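Open afternoon at Berkero, Drustthorpe
January – by our automation correspondent

I went to Berkero's open afternoon mostly to see Livitero, the planning software they say copes with clutter. I have heard that before. The talk ran to 14 slides, and almost none of them mentioned failure.

The wrist view was more useful. It's what the perception side has to work from up close, and small dark specks on a pale, slightly glossy surface are a fair test. Is that a speck or a part? Glints don't help either. I asked how the software tells them apart and was told "confidence scores", with no numbers attached.

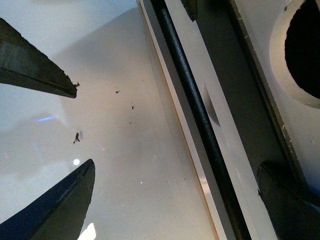
Two arms, one planner

Livitero plans both arms together, so one can hold a small box while the other comes in from the side. The claim is 562 logged runs with no collision between grippers. Fine – but how many were stopped by hand? They said they'd get back to me.
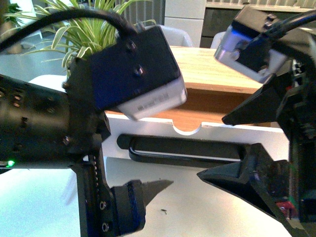 Replanning takes 55 milliseconds on their own hardware, down from the old Bermúdez build, which I never got to see. I'd want that figure with a cable in the way before I believed it. The log viewer, at least, is good, and I'd use it tomorrow.

Recent reports
Bermúdez user day: 26 demos, one socket
Calibration tools compared
Drustthorpe trade fair, second visit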